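Comparing Two-Finger Grippers on a Push-Button Appliance
Jarman Laboratory, Datville
Procedure page. Last revised 31 July 2018

Purpose

This page sets out the procedure used at the Jarman Laboratory for comparing grippers on a two-arm station. The test appliance is a countertop microwave oven with a side-hinged door and a door-release button at the bottom of the control panel. The procedure applies to the Pridness and Berna finger sets and may be used for other two-finger grippers of similar reach.

Before You Begin

Operators should have completed station training and should know the location of the emergency stop. The oven must contain no food or liquid during the comparison. The heating function is not used at any point.

Check the following items and record them on the run sheet:

Finger set fitted to each arm
Controller version
Camera views in use (head, chest, or both)
Height of the table

Setting Up

1. Place the oven squarely on the table with the door facing the arms. Mark the position of the front corners with tape so that it can be restored if the oven shifts.

2. Plug in the oven and wait for the display to show 0.

3. Bring both arms to the ready position with the fingers open. Each gripper should be clear of the door and the control panel.

4. Open the door by hand and move it through its full swing. If it would strike either arm, move the ready position back and repeat the check.

5. Confirm that the release button can be seen in every camera view selected for the run. A gripper approaching from below may cover part of the button in the chest view. Where this occurs, the operator should rely on the head view for the final approach.

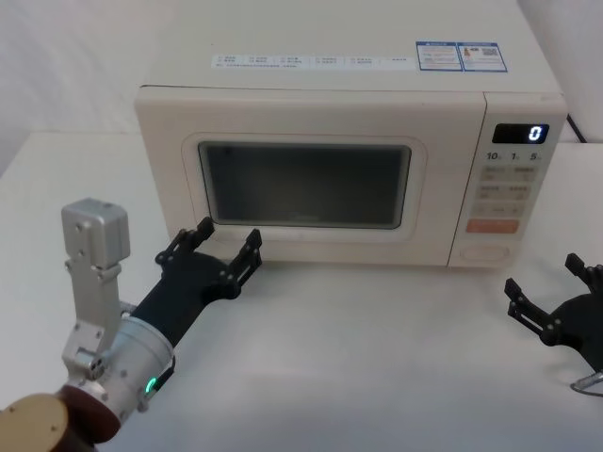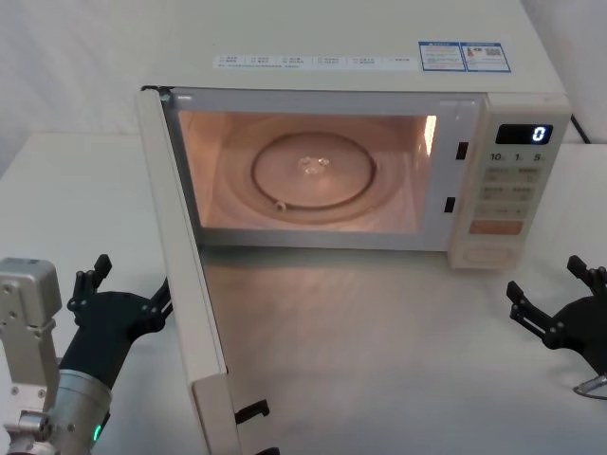
Head view with the door closed, then with the door open; the chest view follows.

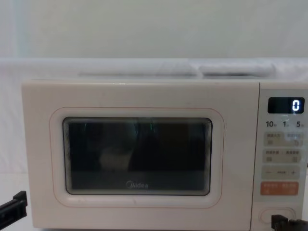 A reader at the Pridness site wrote to ask whether the button press and the door pull should be scored together, as their operators had been treating an opened door as one success regardless of how many presses were needed. The two should be scored separately. A finger set may press well and pull poorly, and a combined score does not show the difference.

Running the Comparison

6. Close the fingers of the right gripper and align them with the center of the release button. Advance slowly until the latch releases or the force limit is reached. Do not raise the limit during a run.

7. Withdraw the right gripper before moving the left. Bring the left gripper to the free edge of the door and draw the door open along its arc. Stop when the interior can be seen in the head view.

8. Return both arms to the ready position. Close the door by hand and inspect the latch hooks for wear.

9. Complete 50 attempts with each finger set. Change sets only after all attempts with the first have been completed, and repeat the alignment check after every change.

Recording Results

Enter one line per attempt. Record the press and the pull as pass or fail, and note the time from the start command to the end of the pull. A press counts as a pass only if the latch releases on the first contact. Slips along the face of the button are recorded as failures even when a second push opens the door.

Attempts stopped by the operator are entered as void and repeated. Void attempts should remain on the sheet with a short note of the cause. The Datville log presently holds 354 valid attempts, of which 143 were made with the Berna fingers. The remaining trials are scheduled for August.

Common Difficulties

If the fingers slide off the button, check first that they are fully closed. Partly open fingers may touch the raised rim and spread under load.

If the door opens only part of the way, the left wrist has usually reached its limit. Move the arm base or begin the pull closer to the end of the door.

If the oven moves on the table, void the attempt, return the oven to its tape marks, and reduce the approach speed for both finger sets. Results taken at different approach speeds must not be placed in the same table.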